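Open Day at the Prallen Works: A Gallery

Posted under: Outings

Once a year, on a Sunday in February when there is nothing else to do in the county, the old Prallen works opens its doors and lets the public look at robots. The building dates from 1772 and was put up to make rope. It has since made buttons, gaskets and, for one bad winter, cheese. Now it makes nothing you could carry home, but the heating is good and the parking is free, and I had been promised a demonstration.

I took far too many pictures. A gallery was the plan, and then my nephew borrowed the memory card for reasons he describes as "school," so most of what follows is me telling you where I went, with a picture where I still have one. Consider it a gallery with generous wall space.

THE WAY IN

Doors opened at 10 a.m. and the line was already past the bike racks. You got a paper wristband and a map. The map had north at the bottom. Visitors were asked to follow the green arrows on the floor, which ran out at the restrooms, and from there it was every family for itself.

There were 111 of us in the first group, according to the young man with the clicker, who then clicked once more when he sneezed. I have left the figure as he announced it.

THE TALK

The welcome talk was given by Danylo Pasichnyk, who runs the demonstration side of things and had plainly been told to keep it short. He kept it to 65 minutes. In fairness, a good part of that went on waiting for the projector to find the laptop, a piece of automation that did not come up again during the day.

He was good once he got going. His main point was that people turn up wanting to see a robot do a backflip, and what he has to show them is a robot picking something up. "It's a much harder sell," he said, "and some days it's a much harder trick." Somebody's grandfather laughed very loudly at this and then asked when the backflip was.

THE KERDEN ROOM

Kerden is the downstairs room with the conveyor. Boxes go up one side and come down the other, and a machine in the middle reads the labels. We watched this for a while. It is more soothing than it sounds. A toddler in front of me waved at each box and appeared to feel that the boxes were being rude.

The sign said the line could be stopped at any time by pressing the big red button, and beside the big red button stood a man whose whole job was to make sure it wasn't pressed. He had a stool and a thermos. I asked if he'd had a quiet morning and he said, "So far," without taking his eyes off the toddler.

THE CORRIDOR

Eleven-thirty, or close to it, and time for the refreshments. Coffee came out of a machine that wanted exact change. The muffins were sold by a human being, who was faster.

On the corridor walls were framed photographs of the works in earlier days, including a very fine one of the cheese. I recommend the corridor. It was the only place all day where you could sit down, provided you didn't mind sharing a bench with a stack of unused maps.

THE MOEN ROOM

Upstairs to Moen, where the arms are. Groups went in by wristband color, mine being orange, and the rule was that you could ask anything you liked so long as you didn't lean on the tables. Two people leaned on the tables within a minute. Both were parents.

The program called this session "Handling Everyday Objects." I had pictured eggs, or at least a sandwich. What we got was foam cubes, and I can report that a room of grown adults will hold its breath over a foam cube if everybody else is doing it.

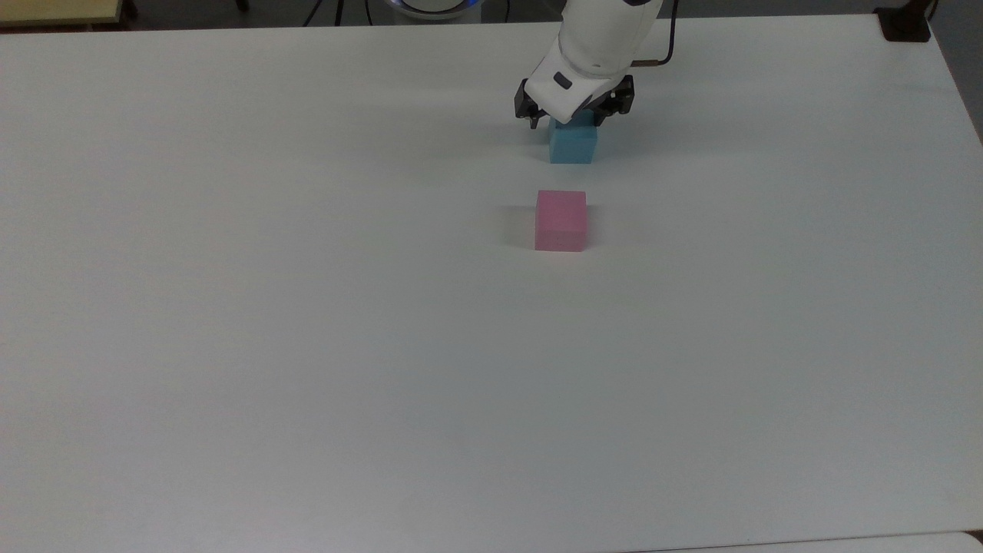 The arm at the blue cube, with the pink one still to be discussed.

Danylo, who had come up by the back stairs and got there before us, took questions. Why cubes? They have flat sides and they don't roll under the radiator. Could it do the dishes? It could not do the dishes. Did it have a name? There was a pause here, and he said it had a serial number, and the engineer by the window said, "It's Gordon," and went rather pink herself.

A boy of maybe eight asked what happened if it dropped one. Danylo said it would be a cube on a table, and they would write that down. I thought this was the best answer of the day. The boy wanted an explosion.

THE ITSTEAD ANNEX

Itstead is across the yard and was mostly for students, with leaflets about apprenticeships and a quiz you could enter to win a tote bag. I am past apprenticing but I entered the quiz. I got 5 right. The tote bag went to the grandfather from the talk, who was carrying it folded under his arm when I saw him at the gate, still asking people about the backflip.

GETTING THERE

Take the river road and follow the brown signs. The second lot is closer to the door than the first and nobody seems to park in it. Bring coins for the coffee. The Moen sessions fill up early, so ask for your wristband color at the desk and be nice about it, and if they offer you orange, take it, as orange goes in before lunch.

More pictures will be added when I get the card back.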